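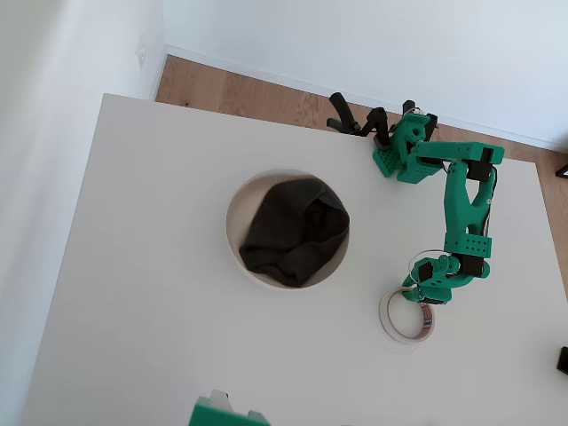 Kondside Laundry & Linen - evening crew wanted, Vanhove site

We need 2 people for the evening shift, starting January if you can. Washing, drying, folding, bagging. Hotel sheets mostly, plus restaurant napkins and the gym towels from Culamel. No experience needed, we'll show you the machines.

Hours are 3 p.m. to close. Close means when the last cart is out, usually before 11 but the week after New Year's can run late. Paid to the minute either way.

What you'd be doing
Sorting incoming bags by customer tag
Loading and unloading washers (heavy when wet, be ready for that)
Feeding the flatwork ironer, one person each side
Folding to the customer's card - every hotel wants it different, the cards are on the wall
Checking for stains and tears, pulling rejects to the rag bin
Writing up the count sheet before the truck leaves

We do 2,000 lbs on a slow night. More when Trullow has a conference in.

What we need from you
On your feet the whole shift. Able to lift a full bag onto a cart. Okay with heat, the floor gets hot even in winter and the fans only do so much. Closed shoes, no loose sleeves near the ironer. Reading English well enough for the tags and cards. Spanish or French a plus, half the crew speaks one or the other.

Driver's license not required but tell us if you have one, we sometimes need a backup for the Trullow run.

Pay
Talk to us, depends on what you've done before. Evening differential on top. $400 bonus after 3 months if you're still here and havent missed shifts without calling. Your own household wash is free, one load a week, off-peak only please.

Parking out back by the loading dock. Bus stops at the corner, last one leaves after close most nights but check the scheduel before you count on it.

To apply, come by the front counter before 2 p.m. and ask for Gaétan Chisholm, or leave your name and number in the box by the door. Resume is fine, a written note is fine too. Bring the name of one person you've worked for.

Day shift is full right now. Please dont ask at the counter about days, we'll post it when something opens.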